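OK friends, settle in, because I have been promising the story of my grandmother's recipe cards since September and tonight the kids are asleep and I have tea.

When Yiayia died she left my mother the good tablecloths, she left my uncle the car, and she left me a tin. It's a big square cookie tin with a dent in the lid, and it's packed with recipe cards so tightly that you have to work a finger down the side before the first one will come out. I cried more over that tin than I did at the funeral.

Some of the cards are real index cards. Plenty are not. There's a bank deposit slip with a walnut cake on the back, two church bulletins, the inside of a tights package, and a very formal invitation to somebody's christening in Heltosville that has a fish soup written straight across the parents' names.

Her handwriting wanders between Greek and English, sometimes inside one line. "Flour όσο πάρει" is my favorite, which means flour, as much as it takes. As much as WHAT takes, Yiayia? The bowl? The dough? My patience?

So I wanted to get all of it typed up and scanned before the pencil fades any further. Some of those cards you can only read if you tilt them under the kitchen lamp and hold your breath.

I started out the way I suppose everybody does, taking pictures on my phone at the kitchen table. I did 30 cards that way and was so proud of myself. Then I went to look for the Easter bread and found thirty files named with nothing but digits, half of them sideways, and a shadow of my own head over the butter.

After that I got more serious. I borrowed the flatbed scanner from my sister-in-law, cleared off the old desk in the hallway, and did four cards at a time with both sides scanned. PLEASE scan both sides, even the ones that look blank! I found a shopping list on the back of the lentils that made me sit down on the stairs.

For names I settled on the dish first, then whoever she got it from, then a letter for front or back. "Walnut cake, Paraskevi, B." It's plain and a little clunky but my mother can find things in it without calling me, and that is the test that matters in this family.

And then of course you need somewhere to keep it all. I have one copy on the computer, one on a little drive that lives in my desk drawer at work, and one at my cousin's house in Kokulport in case my entire street floats away. 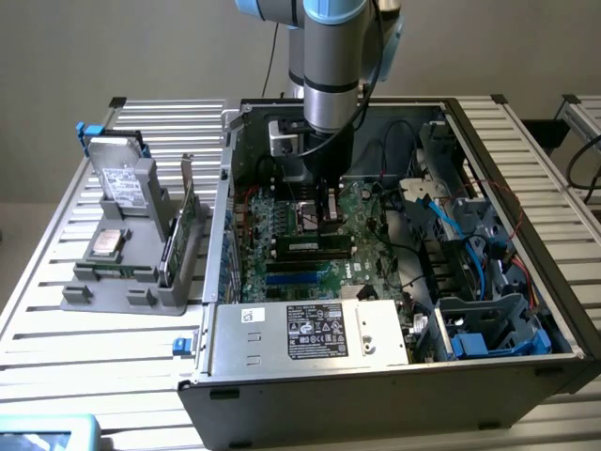 Rūta Žukauskas wrote back to this part of the thread and said please, whatever you do, write down who is telling you the story too, she had all of her aunt's recipes saved in three places and could no longer remember which aunt had sworn by the sour cream and which one had called it a crime.

Rūta, I read that out loud to my husband and then went straight back and added a column! It's called "who says so" and it is already the best part of the whole spreadsheet. My uncle says the lamb wants lemon at the end. My mother says he has never cooked a lamb in his life. Both are now on record.

The typing is slower than the scanning, by the way. I do a few cards a night, and I type exactly what's there, wrong spelling and all, and then I put my own guess underneath in brackets. If she wrote "oven hot" I type oven hot. My guess goes below it, and someone smarter than me can fix it later.

Guessing is a whole adventure. There's a cup she measured everything with, a yellow one with no handle, and my mother still has it. We filled it with water and poured it into a real measuring cup, and it is a good bit smaller than a cup. This explains every dry koulouraki I have baked since college. All those years I thought it was me!

There's one card I can't crack, and I would love help. It says Paju at the top, underlined twice, and then sugar, eggs, the rind of one orange, "the small pan," and at the bottom "Skirix said no nuts." I don't know if Paju is a person or a place or a cake. I don't know who Skirix was or why they got a vote. My mother thinks it was a nickname for a neighbor. My uncle says it was a dog, and I have decided not to look into that any further.

I did bake it — twice — in my smallest pan, without nuts, out of respect. The first one sank. The second one I took out a bit early and let sit in the pan with a towel over it, the way she did with everything, and it came out soft and orangey and very plain, and my daughter ate it standing up at the counter with her coat still on.

If you have a tin like this, or a drawer, or a binder with the rings all bent, start with the card you'd be saddest to lose. Just that one. I did the Easter bread first and slept better that night.

Also ask the older people now, while you can phone them up and argue. Glykeria Spanos sent me a message after my last thread with her mother's trick for the syrup (cold syrup, hot pastry, and don't you dare cover it), and I've typed that in under her name as well, so Glykeria, you're in the family now, I'm sorry.

Next up is the fish soup from the christening invitation. I can make out leeks, I can make out rice, and there's a word after the celery that is either "parsley" or "Patricia." If anybody reads old Greek-American pencil, my messages are open and I'll send you the scan tonight.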